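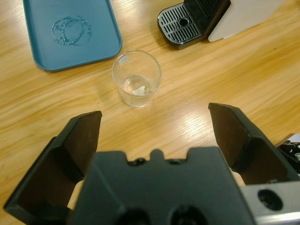 What do you do first when the coffee tastes wrong?

Empty the drip tray, wash it in hot soapy water and run two cups of plain water through the machine before you blame the beans.

Miloslav Michalík has given that answer so often that he now delivers it without looking up from his sandwich. He runs the refreshments corner at Grimside, a shared workshop building where upholsterers, a bookbinder and several people who do something with spreadsheets all drink from the same machine. He was never appointed. He complained about the state of the table in his first month, and was handed a cloth.

"I thought it was a gesture," he says. "I thought the next person would get the cloth in a month or two. That was four winters ago and I've been through a lot of cloths."

We meet in August, at half past ten in the morning, which he tells me is the trough between the first rush and the second. The corner, as everyone calls it, is more of a passage between the kitchenette and the back stairs. It has a wooden table, a coffee machine and Michalík's opinions, some of which have been written down and taped to the wall.

The longest of these concerns trays. Michalík believes in trays. Before he took over, cups went straight on to the wood, and the wood kept a record of every one of them.

"You could read that table like a diary," he says. "There were rings on rings. I sanded it down one Easter with paper from one of the upholsterers, then I oiled it, then somebody put a hot saucepan on it. A saucepan! We don't even have a hob."

He oiled it again. These days he uses a tin of stuff from Skorkwood, who sell finishes to joiners and will also sell them to him if he rings before noon. The oil wants a thin coat and a full night to go off, so he does it after six, props a chair across the way in, and comes back in the morning to find the chair moved and the table, with luck, unmarked.

A ring on a plastic tray, by contrast, troubles him not at all. "It's water. You wipe it. I could live to be a hundred and never lose an hour's sleep over a ring on a tray."

Does he think people use the tray more now that there's a notice?

"They use it as a place to put the notice when it falls off the wall."

His partner in all this, and his chief critic, is Phong Bạch, who binds books two doors along and who turns up halfway through our conversation for a drink of water. Bạch doesn't care for coffee. He has drunk water from the corner for years and considers himself its only impartial observer.

"Milo thinks the trouble is rings," he says. "The trouble is abandoned cups. People pour themselves water, take two sips, remember a phone call and walk away. Then you've got a cup with a finger of water in it, and it becomes a sort of monument. You can't throw it out, it might be somebody's. You can't drink it, obviously. It stays until teatime."

Michalík's policy on abandoned cups has been through several drafts. The first was to leave them be. The second was to write names on them, for which he bought a pen from Liyanage, the stationer's on the corner of the street, and the pen was gone by the afternoon. The third and current policy is that any cup left alone is his to empty.

"I give it as long as it takes me to do the machine," he says. "If I've finished the machine and you're not back, you've lost your water. I've had words over it. One chap told me he was letting it settle. Settle! It came out of the tap."

Then there are the things people put in cups. Michalík has fished out a staple, the corner of a sugar packet, a chewed pen lid and, on one occasion, a contact lens whose owner wanted it back. Bạch, who works with paper all day, admits to being behind a certain amount of it.

"I get trimmings in my cuffs," he says. "I reach over for something and it snows."

I ask about the machine, expecting affection, and get something nearer to what you hear from people who share a house with an elderly uncle. It replaced a Ravmont that had been left behind by a previous tenant and leaked from a place no one could find. The newer one makes decent coffee and is, he says, easy to clean if you clean it, and horrible if you don't. He lifts the grille off each evening and goes along the slots with an old toothbrush. The tray beneath it gets a rinse at lunch and a proper wash at the end of the day.

"Coffee is oily, people forget that. You leave it down there and it goes rancid, and you get that smell, like a wet ashtray. Then they come and tell me the beans are off. I've had them tell me the beans are off on a fresh bag."

He keeps a tally of drinks, mainly so that he can order beans in time. July came to 974. He had told Bạch he was sure it would reach 1000, and there was a bun riding on it.

"I made him buy the bun," says Bạch.

"He doesn't even count towards the total. He drinks water."

"I'm part of the running costs."

What would they change, given some money? Bạch would like a shelf for clean cups, away from the table, and a jug, so that people aren't for ever reaching past each other. Michalík thinks about it for longer than I expected. He would like a second table, he says, quite a small one, for the milk and the sugar and anything else that drips, and he'd like it to be laminate, with no grain to speak of, so that he could stop caring about it.

"But you wouldn't stop," says Bạch.

"No. But I could do it with a sponge."

By now it is nearly eleven, and there are feet on the back stairs. Michalík folds his cloth into quarters and puts the rest of his sandwich in his pocket. Bạch drinks up, looks for somewhere to put his cup, and is handed the tray.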